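Keeping a Small Clinic Open in Diltmont

The line at the Diltmont clinic used to start before the doors opened. Patients came in from the farms, signed a clipboard and sat until a name was called. On a bad morning the wait ran past lunch, and people with jobs to get back to often left without being seen.

Domnica Crăciun has managed the front office for most of her working life. She took over the schedule when the second doctor retired and the practice had to decide whether to stay open five days a week or cut back. It stayed open. The hours changed instead.

"We were booking everybody for nine o'clock and hoping," Crăciun says. "A blood pressure check and a new patient got the same slot."

The clinic now keeps two kinds of appointments. Short visits cover refills, shots and test results. Long visits run 30 minutes and are held for new patients, older adults with several prescriptions, and anyone who says on the phone that they have more than one thing to talk about. The last part of each morning is left open for people who wake up sick.

Marama Rakena, the nurse practitioner, sees most of the walk-ins. She trained in a city hospital and moved to Diltmont when her husband's family needed help at home. Her first month was hard. Patients wanted the doctor they had always seen, and some asked to wait for him even with a fever.

"They came around once they knew me," she says. "I see them at the grocery store. I coach one of their kids."

Rakena also makes home visits on the Kinelach road, where the bus no longer runs. She carries a scale, a blood pressure cuff and a cooler for samples. Most calls are for wound care or diabetes checks. She tries to be back by four so the samples make the courier.

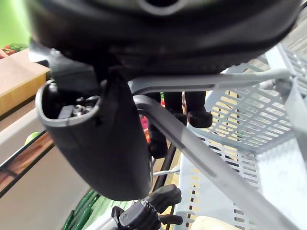
Paying for it

Money is the part of the job that Crăciun likes least. The clinic is independent, and it bills a mix of private plans, public coverage and cash. Claims that come back unpaid have to be corrected and sent again, and for years that work was done after closing.

A grant from the Cârstea Fund paid for a part-time biller and new exam tables. It also covered a sliding fee for patients without insurance. To qualify, a patient brings a recent pay stub or a letter from an employer. The forms are kept at the front desk and can be filled out the same day.

The grant ends next June. Crăciun has applied for another, and the practice is talking with the hospital in Grokero about sharing the cost of lab work. The doctor does not want to sell. He has had offers.

What patients should bring

The staff ask for the same few things at every visit: an insurance card if there is one, a list of medicines with the doses, and a phone number that works. Patients who are not sure of their doses can put the bottles in a bag and bring them along. Rakena goes through the bag herself and writes out a fresh list.

Anyone who needs to cancel is asked to call the day before. The slot usually goes to someone on the waiting list, which Crăciun still keeps in pencil in a spiral notebook next to the phone.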